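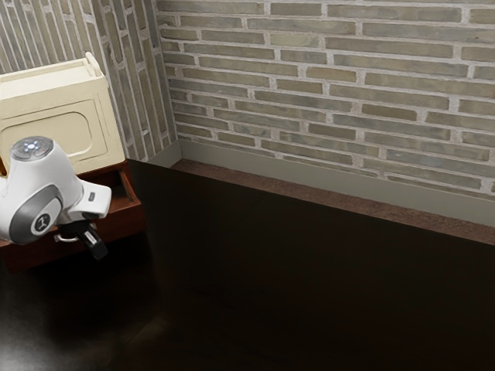

lowkey_hiker replied: Skip the coast road if you want the valley. The bus from Narnero only runs as far as the lower bridge, and from there it's a walk of 7 km to the old fort.

saltpan
Is the walk marked? We'd be going in March with two kids.

lowkey_hiker
Marked, yes, but the paint is faded after the sawmill. Keep the river on your left. The kids will be fine if they can handle a climb of 200 meters at the end. 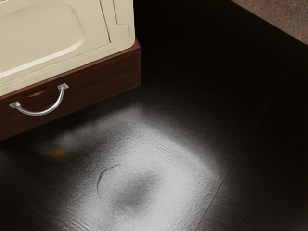
Marrowbone replied that the climb is more than that, and that March is too early. There was still snow in the upper meadow when I went, and the fort gate was locked. I'd stay down in Asora and see the mill museum.

lowkey_hiker
The gate is never locked, it sticks. Push low on the right side. The fort sits at 842 meters and the last farm is at 642, so I'll stand by my number.

Marrowbone
From the farm, sure. They're starting at the bridge — that's a lot lower.

lowkey_hiker
Fair enough. I was counting from the farm.

saltpan
OK, so maybe we drive to the farm. Is there anywhere to leave a car?

quietferry
There's a gravel lot across from the chapel. It fills up by 10 in the morning in summer, but you won't have trouble in March. Get food in Asora first. The town has about 3000 people and two bakeries, and there is nothing to buy farther up the valley.

saltpan
Thanks. We'll do the museum if it snows and the fort if it doesn't.
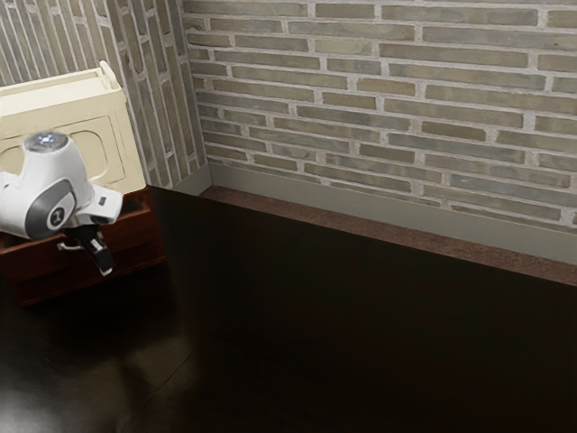 Similar threads
Narnero to Asora by bike
Winter bus times, upper valley
Where to stay near the lower bridge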